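Fladulau: two hand-held grippers and a pile of laundry
Project report by Brian Lyimo, November 24, 2024

Why cloth?

My first project, Sindar, was a pick-and-place arm that could move wooden blocks all day and did it rather well. Then I gave it a sock. It pinched the middle, lifted up a lump and put down a different lump. I laughed, and then I spent most of February reading about why fabric is so hard for robots. A block has a position and an angle. A shirt has as many shapes as you care to give it!

Fladulau starts from the other end. A person holds one gripper in each hand and does the chore, and each gripper records what it sees and how wide its jaws are open. I wanted to learn which grasps work on clothes before building any arms to make them (arms are expensive, and I had a budget of 60 pounds for extra parts).

The setup

All the work was done at home on the dining table. The jaws are parallel, driven by black linkages, with a blue pad at each tip. The pads matter more than I expected. With bare fingertips, cotton slid out of my grip again and again, and I had to squeeze so hard that my hand ached.
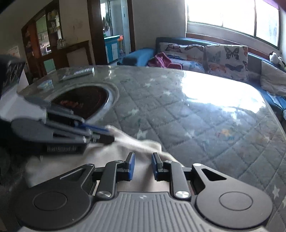

Figure 1. The left gripper moving with the cloth held in its blue pads, the other open below it.

I kept the table as it was, quilted cover, remote control and all. A plain black mat would have made life easier for my software, but I want it to cope with the kind of table people eat at. The worst of it is glare. Daylight bounces off the shiny top, and a pale cloth next to a bright reflection is really hard to separate by brightness alone. My first edge finder was sure the window was a sleeve. 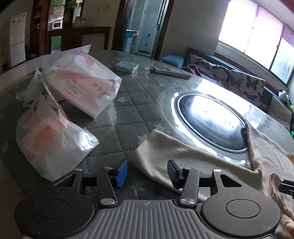

I dealt with this in two steps. First I masked any patch that stayed fully white while the gripper moved, and then I looked for fine texture in what was left. The quilting helped me here, as its diamonds make a regular pattern and cloth interrupts it. Very satisfying when that first worked!

Picking up a shirt

Long sleeves turned out to be the best test. My routine was to find the collar, pinch an edge on each side, pull gently apart and only then worry about the sleeves. Going for a sleeve first nearly always twisted the body. 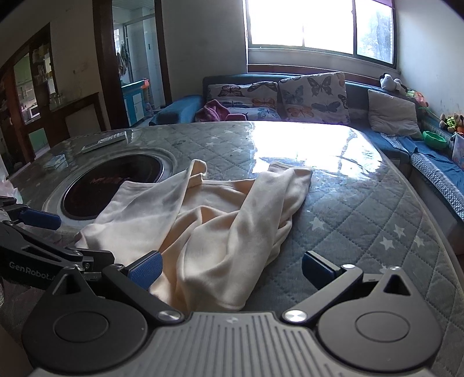
Approach angle was the other big lesson. Coming straight down, the pads push the fabric flat and close on nothing. Coming in low, with one pad slid under a fold, gives a much better pinch.

Results

I recorded 46 runs and saved more than 2,000 labelled grasps from them. The low approach beat the straight one clearly, and collars were the easiest part to hold. Cuffs are still a nuisance. My labelling tool, Grustovero, also crashed whenever both grippers closed in the same instant, and I lost an evening to that before finding a mistake in how I stored the times.

Next steps

Softer pads, a proper fix for the cuffs, and then trying the recorded grasps on Sindar with a new wrist. I've already started drawing the wrist.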